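Ustine Two-Arm Bench Kit
Posted Tue 10 May by Iresha Sivakumar, Equipment Desk

Print this page | E-mail this page

The Ustine Two-Arm Bench Kit is intended for home builders and members of shared workshops who wish to assemble a working pair of arms on ordinary tables. The kit is supplied by Clovura under part number 2263 and is available for collection at the Eltotdale workshop.

Each kit contains two arms, two grippers, a cable set and a printed assembly guide. Builders should allow roughly 14 hours for assembly. Tables are not included. Two tables of equal height may be placed end to end, with the arms working over the near one and practice items kept on the far one. A small picture frame laid flat between the grippers is a suitable object for two-handed work.

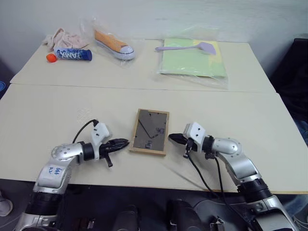 Equipment Bulletin, No. 114

Both grippers should be closed and brought level with the object before a lifting routine is started. Cables must be given enough slack to follow the wrist through its full turn. Persons seated near the bench are asked to remain clear of the arms while power is on.

The price of the complete kit is $636. Replacement gripper fingers and cable sets may be ordered separately. Questions regarding assembly should be directed to Fiachra Carroll at the Eltotdale equipment desk.

Related items
Coelho Cable Set, Long
Replacement Gripper Fingers, Pair
Bench Power Supply
Assembly Guide, November Revision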